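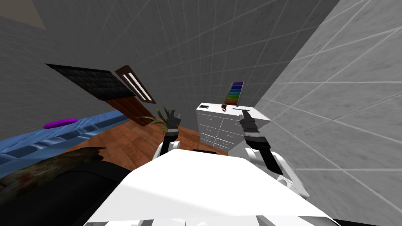 A white dresser and a green potted plant.

Let People Stay Longer Than a Weekend

28 July 2021

My mother had a rule about houseguests, the one about fish and three days, and I believed it for most of my life the way you believe in not swimming after lunch. Then my friend Vikas Tripathi came to stay with us in Helcombe for a weekend and left 15 days later, and I've been arguing with anyone who'll listen ever since.

So let me argue with you. I think we've gotten visiting all wrong. We do it in these tiny frantic bursts, Friday night to Sunday lunch, and everybody is on their best behavior the whole time, and then they drive home and both sides lie down. I used to strip the bed practically while the car was backing out of the driveway! And I like my friends! I was just so tired from two straight days of being delightful.

A weekend visit is a performance. You plan the dinners. You buy the good butter. You take them to the thing, whatever your town's thing is (ours is the old mill at Olunlow, 50 minutes each way, and I have now seen it so many times that the woman at the ticket desk asks about my knee). You can't just sit there, because they've come all this way, and they can't just sit there either, because you've gone to all this trouble. Nobody reads. Nobody takes a nap without announcing it first.

What happened with Vikas was that his car died. It needed a part, and the part was coming from somewhere very far away, apparently by mule. The first few days after that were awkward, I'll admit it. He kept apologizing. I kept suggesting outings. By the fifth day I had run out of recipes, and we had scrambled eggs for dinner, standing up, and he told me about his brother. I'd known him for years and I didn't know there was anything to tell.

That's my whole case, really. The good stuff comes out once you've run through the prepared material. By the second week he was working at one end of the kitchen table and I was paying bills at the other and we'd go an hour without a word. He learned which stair creaks. He went out on his own to Charvát, the bakery I'd been driving past for ages without going in, and came back with a poppy seed roll and a lot of opinions. He snapped at me once over the dishwasher and I snapped right back, and then it was fine, and I don't think you can be properly close to a person you've never been a little bit rude to. 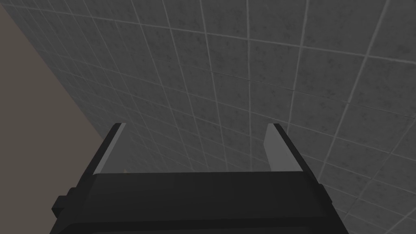
Now, I know what you're going to say. You're going to say you don't have the room, or you have kids, or your husband gets twitchy when there's another man's razor by the sink. All fair. Not every guest is Vikas, either. My cousin stayed nine days one October and by the end of it I was taking phone calls in the garage. And there's work, there's always work, and hardly anybody gets enough days off to go spend two weeks being ordinary in someone else's house. I don't have a fix for that one.

But I do think a lot of us could manage five days where we now manage two, and we don't, mostly because we think hosting means entertaining. It doesn't have to. Give them a key. Show them where the coffee is and then let them make it badly. Go to work! Go to bed at nine if you feel like it! When I was a kid my great-aunt came every summer and stayed until she felt like leaving, and I can't remember a single activity anyone organized for her. She shelled peas and listened to the radio. She's the relative I knew best.

And if you're the guest, it's on you too. Stop being so grateful, it's exhausting. Buy some groceries without asking. Do a load of towels. Say you don't want to go see the mill.

The groceries, by the way, are the part people ask me about, and yes, it costs something. I worked it out afterward because I'm like that, and the extra came to $115 over the whole stay, a good chunk of it cheese. The car repair was $415, which he paid, obviously, though I told him I'd have chipped in for the delay.

He's coming back this fall. I asked how long he was planning on and he said maybe a week, maybe a bit more, he'd see how the car was doing. I haven't planned any dinners. I did buy eggs.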